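October, late, kitchen table

The money is still there. I looked at seven this morning, before the kettle, and again at ten past, after it, in case the kettle had made a difference.

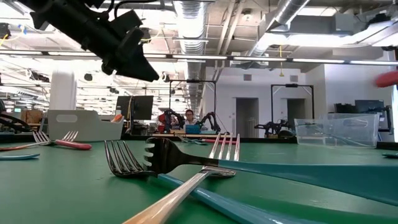 I should set it down properly while I can still remember the order of things. My maintenance grant from the college in Rirnamport is £237 a month. It has been £237 since I went back to studying at an age when most people are choosing a sensible car, and it arrives through Jedavo, the payments outfit the college took on last year so that it would no longer have to talk to any of us. This month Jedavo paid me £237 and then, two minutes later, paid me £237 again. Then it sent a message congratulating me on receiving my grant. It didn't say which one.

I have told them. I want that written down somewhere, even if only in here. I told the app first, because the app has a button for "I haven't been paid" and a button for "I have been paid too little", and I thought there must be a third if I scrolled. There isn't. I pressed "too little" and explained in the box that I meant the opposite, and got a reply saying they were sorry to hear I was short and had I checked with my bank.

So I rang. I was number 30 in the queue. I have never been told my exact place in anything before and I can't say I enjoyed it. By the time I was number 12 I'd cleaned the hob. When I got through, a very pleasant young man asked for my student number, my date of birth and the amount missing. I said nothing was missing. He said in that case what was the amount outstanding. We went round like this for a bit and he ended by giving me a case number, 523, which I've written on the back of the gas bill. I asked whether I should send the money back. He said on no account should I send the money back, since they'd have nothing to match it to and it might be treated as a donation.

I asked whether I should spend it. There was a long gap, and he said he wasn't able to advise on spending.

Afternoon

Went to college for the two o'clock seminar and called at the finance window first. The finance window is open between eleven and one. I knew this. I think I wanted to have been.

The business of the girl with the fortune is all over the canteen again, the one at another college years ago whose account filled up by accident and who didn't ring anybody. Everyone has a view. The view of my table was that she should have got further. Somebody said they'd have bought a flat before lunch, somebody else said they'd have gone to the airport, and I sat there eating a cheese roll I had brought from home and felt my own £237 glowing away in my account like something left on a hotplate. I didn't mention it. It seemed a feeble amount to confess to. If you're going to be handed money by mistake it ought to be enough to make a decent story, and mine would just about cover the boiler man and a winter coat.

Which is the trouble, because I do need the boiler man and a winter coat.

I'll be truthful, seeing as nobody reads this. On the bus home I went into Hegarty's and tried one on. (Off the bus. I got off the bus, went into Hegarty's, and got on the next one.) Dark green, proper lining, pockets you could keep a small dog in. I stood in front of the mirror working out that if they took until January to want it back, I could put by a little each month and they'd never know it had been gone. I was quite far into this before I noticed it was exactly what you hear people explaining outside courtrooms. I hung it up again. I did look at whether they had it in the navy.

Evening

An email from the college. Not to me, to all of us, subject "Important: Irregular Payments". It says that a small number of students may have received an incorrect sum, that any such sum remains the property of the college, and that students who knowingly keep it may face disciplinary steps. It says to report the matter at once through Jedavo. I went back to the app to see if it had grown a button. It had. The button says "Report a problem with this button".

I read the email three times, getting hotter. Knowingly! I have been knowing at them as hard as I can for two days. I wrote back with my case number, the time of the call and the time of the first message in the app, and had an answer inside a minute to say the address isn't monitored.

So then I did what I should have done at the start and moved the money. I opened a Flustus savings pot, which takes four taps and a password I've already forgotten, and put the whole £237 in. It asks you to give your pot a name and offers suggestions with little pictures, Holiday, New Car, Wedding, Rainy Day. I typed NOT MINE. It came back with "Great choice! What's your target?"

It pays interest, too, which I hadn't bargained for. A few pence by Christmas. I lay on the settee wondering whose the pence would be, and whether I'd have to ring up about those.

Rang my sister and told her the lot. She said keep it. Then she said no, don't keep it, they'll wait until you've bought something. Then she asked what colour the coat was.

Essay on local taxation is due and I've written the title. Back to the finance window tomorrow at eleven sharp, with the gas bill, the email, and a print-out of both payments with the second one underlined. If they're shut I shall push it all through the gap at the bottom. Must also ring the boiler man and ask whether he takes it in bits.

Ten to twelve. Looked again. Still there, under its name.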